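# Wevholm cable lending box -- README

Last touched Tue 27 October. Notes for whoever looks after the box at the Pondton library desk, plus the data file that goes with it. Skim it, its short.

## What's in the repo

- `loans.csv` -- one row per loan
- `items.csv` -- one row per cable or charger
- `labels/` -- print sheets for the tags
- `old/` -- Trolbridge branch stuff, don't edit

## Numbers

380 items, 440 loans since June. Loan period is 21 days. Max 3 items per person. The loan count includes renewals, so don't read it as people.

## Columns, loans.csv

- `item_id` -- matches the tag. Leading zeros matter, Excel eats them
- `out`, `back` -- blank `back` means still out
- `branch` -- pondton or trolbridge, lower case
- `cond` -- ok / worn / dead

No names or card numbers in here. Those stay in the library system. If you spot one, delete the row and tell the desk.

## Columns, items.csv

- `item_id`
- `end_a`, `end_b` -- connector each end
- `len_cm` -- measured tip to tip, not what the packet said
- `color`
- `note` -- free text, messy, sorry

## Known problems

- Trolbridge wrote "usb" for everything before June. Can't be fixed from the desk, leave it
- Some lengths are in inches. Anything under 10 is suspicious
- Ghauri tag printer smudges on the small labels. Use the wide ones
- Two different codes for worn (`worn`, `wrn`). Script handles both
- Chargers have `end_b` blank. Thats on purpose

## Checking in

Look at both ends. Bent tip or split sleeve, mark it dead and put it in the recycling tub. Coil loosely, big loops, no winding round your fingers tight. Velcro tie on, tag facing out. Then fill in `back` -- this is the step that gets skipped. 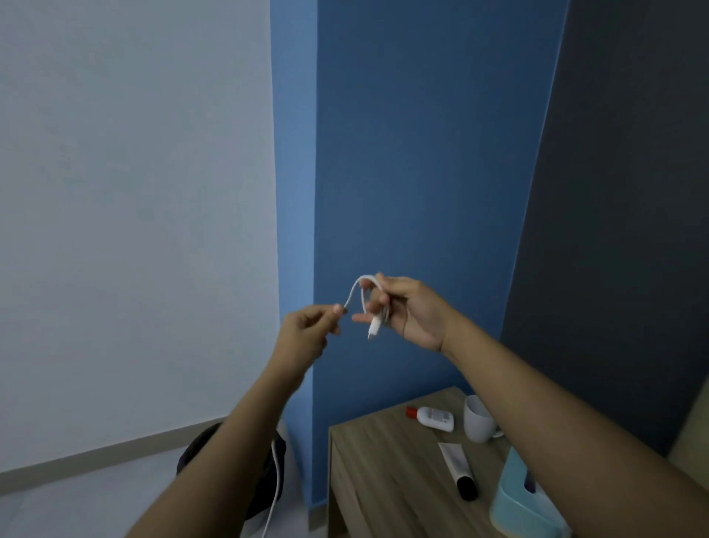

Do I need to test every cable when it comes back?

Only the ones marked worn, or if the borrower says something. Plug it into the desk tester and update `cond` the same day.

## Reuse

Fine to copy for your own library. Keep the Wevholm credit line, change the branch codes.

Shares: 21

Comments (3)

**deskpotato:** inches thing got us too. we just remeasured the lot over a slow week

**marl_k:** is there a label sheet for the wide tags? only see small ones in labels/

**tidewrack:** using this for headphone loans, works ok. had to add a column for ear pads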